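Leandro Vergara
2 July 2024

The Womton text on the Lalley–Mollah border crossings is out at last. I worked on the earlier round as a note-taker and adviser, so a few posts on what it says and what it leaves alone.

It is short. The English version runs to 2,142 words without the map annex. The draft we left on the table in November was more than twice that, and most of what has gone is the preamble. Both sides had a history section in there. Neither could sign the other's.

The main points: five crossings reopen to foot traffic and farm vehicles. Lorries stay on the Urkside road for now. Customs officers from both sides will sit in the same building at Urkside but keep separate desks and separate stamps.

The separate stamps took longer than the crossings did. Mollah saw a joint stamp as a step towards recognising the line. Lalley saw two stamps as a refusal to recognise it. The text now says that stamps are "without prejudice to the position of either party", and the two desks stay.

Radosław Krawczyk chaired the last round, and he deserves credit for the order of business. He put grazing rights first. Our team had always kept them for the end as something easy, and they were never easy. By the time we reached them everyone had run out of things to give.

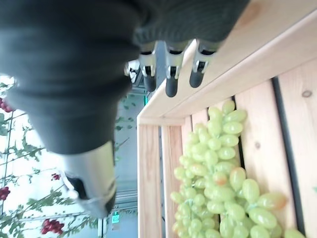
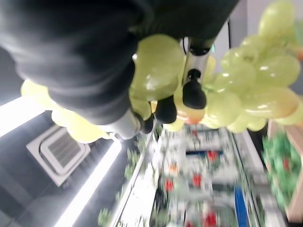
Article 9 is the one to read closely. It covers the grazing land, the wells and the seasonal permits together, and people are already asking why it wasn't split into three. We tried that. Look at the balloon garland in the second picture, the pale green one with a bit of peach in it: you can't press on one balloon without leaning on the ones beside it. The wells were like that. Any change to the permit dates moved the herds, and wherever the herds moved there was an argument about water. So it went back into one article, and it is long and hard to read.

On permits: they last ten months and are issued by the district office where the herd winters. That favours Lalley slightly, as more of the winter ground is on its side. Mollah got the right to inspect the wells at short notice in return. I think that is a fair exchange, though the herders I have spoken to in Mollah do not.

What is missing. There is nothing on the people who left Urkside and still hold house deeds there. There is one line saying the parties "will return to questions of property". We had a full page on it. I understand why it was dropped, but those families were told in writing that it would be dealt with in this round.

There is also no date for the lorries. Traders on both sides wanted one. The text says a review will be held once the foot crossings are working, and does not say who decides that they are.

Someone asked me whether Womton as a venue made a difference. A little. It is a dull drive from both capitals, the hotel has one dining room, and the delegations had to eat in it at the same time. In our round they were housed on opposite sides of town and we spent hours in cars carrying messages.

Someone else asked about guarantees. There aren't any from outside. Disputes go to a joint panel with an equal number from each side and no casting vote. If the panel is stuck, the matter goes up to the two ministers, and after that the text is silent.

Next thing to watch is the permit forms. They have to be printed in both languages, and the spelling of the village names has not been agreed. I'll add to this thread when I see a copy.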